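Compte rendu de la réunion « chambres » du 07/02/2025

Présents : l'équipe des étages au complet, la réception (deux personnes, la troisième gardait le standard), l'entretien, la direction. Excusés : le petit-déjeuner, retenu par une livraison.

C'est moi qui tenais le stylo cette fois, donc pardon d'avance pour le style, je note comme j'entends et je remets au propre le soir !

1. Compte rendu de janvier

Relu en vitesse, adopté. Une seule correction demandée par les étages : les couvertures de rechange sont rangées au deuxième et pas au premier, j'avais écrit n'importe quoi. C'est corrigé dans le classeur.

2. Literie

Les nouvelles housses Dekever sont arrivées et tout le monde les trouve agréables, sauf qu'elles glissent un peu sur les matelas du dernier étage. L'entretien propose de coudre des élastiques aux coins, la direction préfère appeler le fournisseur avant de bricoler. On attend leur réponse. En attendant, on garde les anciennes housses là-haut (et on évite de les mélanger dans les chariots, s'il vous plaît, j'ai passé une demi-heure à trier mardi).

3. Le coin chevet

Gros morceau de la réunion, on y a passé presque une heure. Il y a eu beaucoup de remarques de clients en janvier sur les tables de chevet : trop de choses dessus, plus de place pour un livre ou un verre d'eau. La réception a lu quelques commentaires à voix haute et j'avoue que le monsieur qui a dormi avec ses lunettes dans sa chaussure nous a bien fait rire.

On est donc partis de la table ronde en bois clair, celle au plateau à rebord, et on s'est demandé ce qui devait rester dessus.

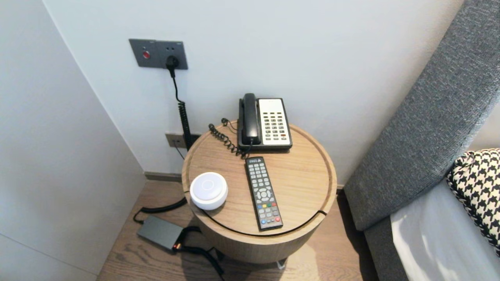 Point 3 – la table ronde, avec le téléphone et la télécommande

Le téléphone d'abord. Les étages voudraient le supprimer, personne ne s'en sert d'après elles, et le cordon en spirale passe par-dessus le rebord, ce qui complique le coup de chiffon. La réception n'est pas du tout d'accord : les clients plus âgés appellent encore par là, et en pleine nuit c'est bien pratique. Moi je l'aime bien, ce gros téléphone à l'ancienne, je l'ai dit et je l'assume. Décision : on garde, mais toujours au fond de la table, contre le mur, et on démêle le cordon à chaque recouche.

La télécommande ensuite. Chacun la pose à sa façon, en travers, devant, parfois sur l'oreiller. On a discuté d'un petit étui à accrocher au lit, l'idée vient du catalogue Stomari, mais à 200 euros le lot la direction a fait la grimace. Décision : la télécommande se range à droite du téléphone, bien droite, touches vers le haut. On la nettoie avec une lingette entre deux clients, y compris entre les boutons (oui, c'est long).

Pour les câbles, l'entretien a pris la parole et ne l'a plus lâchée ! Il y a les prises murales, le fil qui pend vers le plancher, l'adaptateur noir posé par terre à côté de la table... À l'aspirateur, on tape dedans une fois sur deux. Trois pistes : une goulotte le long de la plinthe, des attaches derrière la table, ou une boîte à câbles de chez Genomow. Tout le monde penche pour les attaches. L'entretien fait un essai dans une chambre et nous montre le résultat à la prochaine réunion. Consigne d'ici là : on ne débranche rien pour faire le ménage, on contourne.

Dernière chose sur ce point, les dépliants. On n'en met plus sur le chevet. Ils iront sur le bureau, avec le bloc et le stylo.

4. Budget du trimestre

La direction a annoncé une enveloppe de 2000 euros pour le petit équipement des chambres. Là-dessus, 727 sont déjà engagés pour les ampoules et les cintres. On garde 1000 euros pour les rideaux du couloir, qui en ont grand besoin, et le reste servira aux attaches et aux imprévus. Les étages ont demandé un deuxième escabeau. Noté, à voir en fin de trimestre.

5. Divers

– Le thé Nông des plateaux d'accueil part très vite, surtout celui au jasmin. La réception recommande une caisse.
– La porte de la lingerie grince toujours. Toujours !
– Les chaussons oubliés vont dans le bac gris derrière le comptoir, avec le numéro de chambre sur un papier.
– Question des étages sur les plannings des vacances : la direction les affiche avant la fin de la semaine prochaine.

À faire avant la prochaine fois : appeler Dekever (direction), essai des attaches (entretien), fiche « coin chevet » à afficher dans l'office (moi), commande de thé (réception).

Réunion levée à l'heure du déjeuner, il restait des chouquettes dans l'office.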